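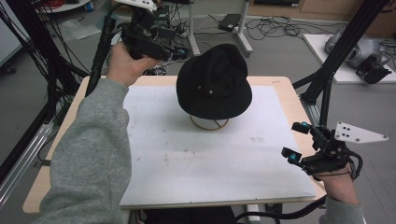 Nest Bevan told us in February that a hat with no size label is a hat that comes back, and that most of the ones returned to the Zevelgate shop came back for fit. Color came second and everything else was a long way behind. That remark is where our project started, and it changed what we planned to measure.

Hat Sizing in Small Shops: Term Project Report
Esi Adjei and project group, 14 May 2025

1. Background

Bucket hats are mostly sold in one size or in two sizes, S/M and L/XL. The crown is soft, so sellers assume it will fit most people. We wanted to know how well this works for customers of a small shop that sells both in person and online. The shop in Zevelgate agreed to let us read its return slips with the names removed.

Our first plan was to compare fabrics. After talking to Nest we dropped that and looked at head size and how it was described on the product page.

2. What we did

We went through 953 return slips. Each slip has a line where the customer writes a reason. We sorted the reasons into too tight, too loose, wrong color, damaged, and other. Slips with two reasons were put under the first one written. Slips we could not read went into other.

We also measured heads. We asked students in the main hall and the library and stopped when we had 400. The tape went just above the ears and across the middle of the forehead. We measured over hair as it was worn that day. This adds to the number for people with thick hair or braids, but a hat also has to go over the hair, so we kept it that way.

Last, we measured the inside band of 10 hats from two suppliers, Flekden and Nygård. Each hat was measured by 2 people who did not see each other's result. When the results differed we used the average.

3. What we found

Too tight was the most common reason on the slips. Too loose was next, and most of those were for hats sold as L/XL. Many customers wrote that they had guessed. One wrote "I have never known my hat size and I still don't."

The Nygård hats were close to the size printed on the label. The Flekden hats ran small, and the black ones ran smaller than the tan ones in the same style. We do not know why. It could be the dye or a different batch, and we did not have enough hats to say.

Among the students, people with a lot of hair were the ones most often above the top of the L/XL range. Several of them said they had stopped buying hats online.

4. Problems

The tape stretched a little with use and we replaced it after the first day in the library. The early measurements may be slightly low. The students are also younger than the shop's customers, so the two groups should not be compared too closely.

The shop moved its records to Mundico partway through the period. Slips from the changeover are missing — around a week of them — and the shop could not recover them.

5. Suggestions for the shop

Put the inside band measurement on the product page in inches and centimeters. Say whether the hat has any stretch. Add one line on how to measure over hair.

Nest has already added the band measurement for the Nygård styles. The Flekden pages still show S/M and L/XL only, and she is waiting for the supplier to send a corrected chart.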